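Folding with the grippers, month two

In May I wrote that I would try to teach a robot to fold clothes. Some of you asked how it is going, so I will write down what I learned until now, before I forget the small things.

I do the folding at home, in the bedroom, usually after nine in the morning when the light is good enough. 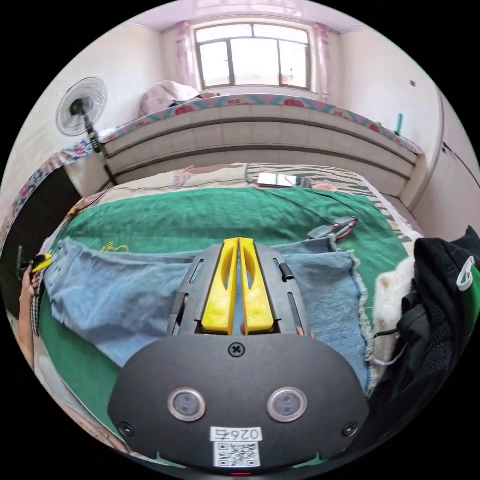
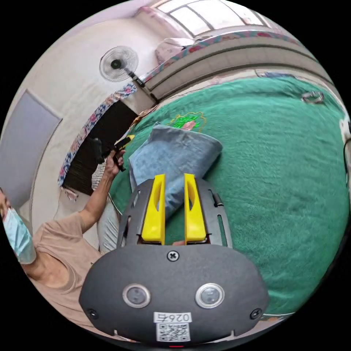 For readers who are new, I do not own a robot. I hold a gripper in each hand and do the task with them, and the recordings go to a small team called Clatilia, where Nattawut Pongsiri checks them and sends me notes. My target for the summer is 800 good recordings. The first note I ever got from him was about speed. I was folding like I fold for myself, very quickly, and he wrote that the movement was difficult to follow. Now I count slowly in my head while the yellow fingers close. Jeans are still the worst for this. When they lie flat across the bed with the waistband on one side, it is a long way from one end to the other, and my arms want to hurry in the middle.

Thin cloth has the opposite problem. It is easy to lift but it does not stay where you put it. With my own hand I would press it flat with the palm and not think about it. The gripper has no palm. I tried to push the cloth with closed fingers, and this works if the fingers are almost lying down, but my wrist becomes tired. Bjarke Mikkelsen, who folds for the same project from his home in Grolska, told me he makes the last fold in the air and then puts the cloth down already folded. I tried it for one week. For small pieces it is better, for shirts I went back to my old way.

Another thing is mistakes. At the beginning I stopped every time a corner slipped, and I started again from zero. Nattawut asked me not to do this so much. If I drop a sleeve, I should pick it up again calmly and finish. He says the robot will drop sleeves too, and somebody must show it what comes after. I like this idea, but it was hard for me at first - I am a person who irons dish towels.

I also changed how I stand. At first I was bending from the waist over the bed, and after 19 recordings in a row I could not feel my lower back. Now I put one knee on the edge of the mattress and change the side when I change the piece. I make a pause after every 9 pieces, drink some tea, and shake my hands.

Next month they want me to try towels, and maybe socks in pairs. I asked Bjarke how the socks are and he only sent me a sad face. If anybody here has tried to turn a sock inside out with a gripper, please write to me in the comments.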